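Counting what arrives: an interview on water, stock and distance in the Jillau relief operation

5 Jul 2024

The relief program in Jillau is run out of a rented warehouse near the Losura road, on the side of town that stayed above the water last September. The program's logistics lead has worked there since the second week of the flood response. She agreed to an interview on the condition that it dealt with supply and left fundraising to others, and that she would not be named, which is the rule for all field staff of the Akum network.

She began with the warehouse itself. It has one loading door, a concrete floor with a slope toward the back wall, and a roof that was patched before the first delivery was accepted. The slope matters because the lower end takes water in heavy rain.

"We put nothing edible in the last third of the building," she said. "Tarpaulins, buckets, jerrycans. Those can stand on a damp floor for a night. Flour can't, and neither can soap in cardboard."

The program distributes two kinds of kit. The household kit holds cooking items, a tarpaulin, rope and two blankets. The hygiene kit holds soap, towels, a bucket with a lid and sanitary supplies. In the first phase the program delivered 2492 household kits. Hygiene kits went out on a separate schedule because they have to be repeated, and she does not add the two figures together.

"A household kit is given once. A hygiene kit is used up. If you report them as one number, the person reading it has no idea whether you reached many families one time or a few families several times. I have seen both reported the same way."

Asked how the 2492 was arrived at, she described the paper trail. Every kit has a line on a waybill when it leaves the warehouse, and a line on a signed list when it is handed over. The number reported is taken from the signed lists. The waybill total is always higher. The difference consists of kits brought back unopened, kits damaged on the road, and kits for which a signature is missing. Each group is recorded separately and the last is the one that gets attention.

"A missing signature may only mean that it was raining and the sheet turned to pulp," she said. "We still don't count it. We go back and ask, and if the household confirms, it's entered with the later date."

The distribution area covers 14 villages. The nearest can be reached by truck in under an hour. The farthest, Illés, lies past a ford that replaced a bridge, and for the first weeks it could only be reached by tractor. The load for a tractor trailer was set at 70 kits. The trailer could physically carry more, but the approach to the ford is steep, and a heavier load shifted backward on the climb out.

She spent some time on the question of load planning, which she regards as the least understood part of the work.

"People picture a truck full of aid. What limits you is rarely the size of the truck. It's the worst hundred yards of the route. You plan the load for that stretch, and then the rest of the trip you're driving half empty, and someone will ask why."

The program's answer was a transfer point. Trucks carried full loads to a school yard short of the ford, and the tractor made several short crossings from there. Handling each kit twice cost labor and added some breakage, mostly to bucket lids. It cut the fuel used per kit and meant that the trucks were back in Jillau by early afternoon and could be loaded for the next morning in daylight.

The conversation moved on to water. Most villages in the area draw from shallow wells, and nearly all of those were flooded. The standard sequence is to pump the well out, clean the lining, let it refill, dose it with chlorine, wait, pump again and test. The waiting period is the part that causes friction. Residents see clear water in the well and want to use it.

"Clear isn't a test result," she said. "I understand the frustration. You've been carrying water from a tank for weeks and there's a full well outside your door. But the chlorine needs contact time, and then it needs to come down again to a level that people will drink. If the first bucket tastes like a swimming pool, they go back to the river, and we've lost the argument for a month."

Tank water was supplied in the meantime. The first tanks were placed beside the road, where the tanker could fill them without leaving the hard surface. This was convenient for the driver and poor for everyone else. In two villages the houses stand well uphill, and the people carrying water were mainly older residents and children. The tanks were later moved uphill and filled through a long hose with a small booster pump. Each tank has 30 minutes allotted for filling, including hose handling, and the daily tanker route is built from that figure.

She was asked whether the pumps had been reliable. The answer was that the pumps themselves gave little trouble and the fittings gave a great deal. The donated equipment came from several sources, with different threads and hose diameters. In the first weeks, crews lost hours looking for an adapter that would join one to the other.

"We ended up choosing one coupling size and converting everything to it as it came through the door. It took two people most of a week. I would do it on the first day now. I would also refuse equipment that came without its hoses, and I know how that sounds when someone has donated it in good faith."

The same approach was applied to labeling. Controls and valves are marked with one short word each, in capital letters, and the same word is used in the operating notes, on the spare parts list and by the person giving the instruction over the phone. Before that, one valve had three names depending on who was talking. She considers the labels to have done more for safe operation than the printed manual, which few operators had time to read.

On the subject of local purchase she was cautious. The program buys blankets, rope and soap in the Losura market when prices permit. Buying locally keeps traders in business and shortens the supply line. It can also raise prices for families who received no kit. The program therefore checks the price of a short list of goods before each order and splits the order if the quantity is large compared to what the traders normally hold. One soap order was stopped halfway through for that reason and the balance came in by truck from outside the region.

Cash support has been discussed as a replacement for the household kit. She is in favor of it for villages with a working shop and against it for the others.

"In Illés the nearest shop was across the ford. Giving somebody money there would have meant giving them a river crossing. Once the road was open again the calculation changed, and the second round there was cash."

The program keeps a small reserve in the warehouse and does not release it for routine requests. The reserve consists of tarpaulins, jerrycans, chlorine and two pumps. Chlorine is the difficult item. It loses strength in storage, faster in heat, and the warehouse gets hot under its metal roof. Stock is rotated by date of manufacture, and each drum is tested before it is sent out. Drums that test low are used for cleaning tanks, where the dose can be raised to compensate.

Asked what she would change, she returned to record keeping. The signed lists were designed in the office and had too many columns. Staff filled in the first few and left the rest blank, and it was impossible to tell later whether a blank meant "none" or "not asked." The current list has one line per household and four columns: name, number of people, item received, signature. Questions about damage to the house, livestock or health are put on a separate visit.

"You can't do a survey in a queue," she said. "People are standing there with a wheelbarrow. They'll say anything to get to the front, and I would too."

The next phase covers well aprons and drainage, with work to be finished before September, when the rains usually return. Gravel has been ordered and part of it delivered. The ford at Illés remains a ford. The district has announced a new bridge but has not given a date, and the program's transport plan for the coming season assumes that there will not be one. The tractor has been hired again on the same terms.
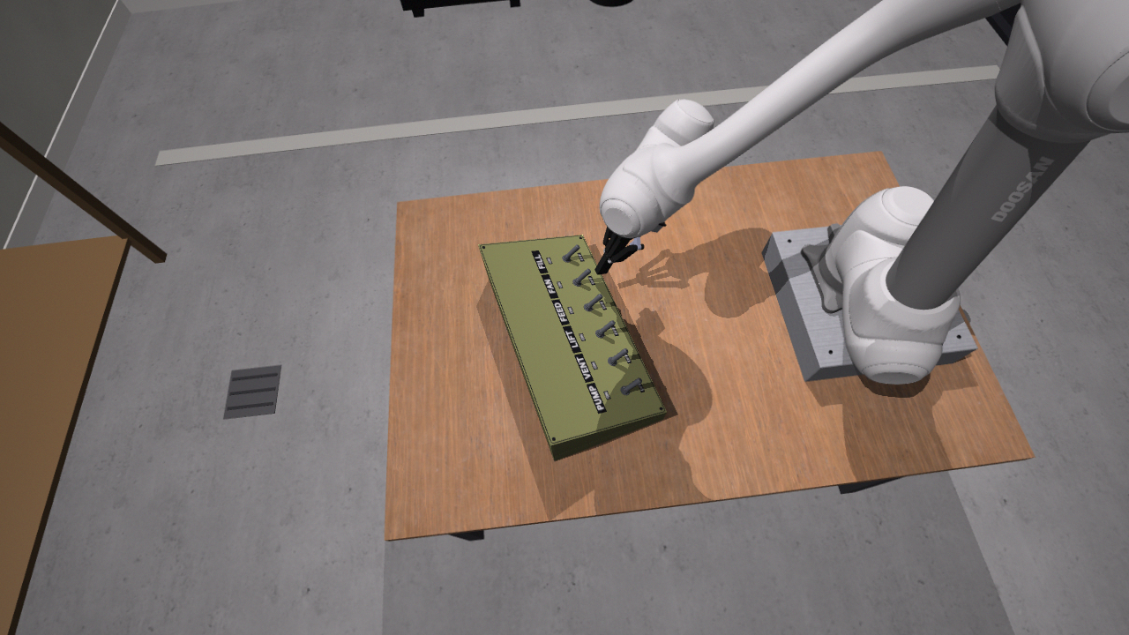 Rendering: control panel with labeled toggle switches, on a wooden table.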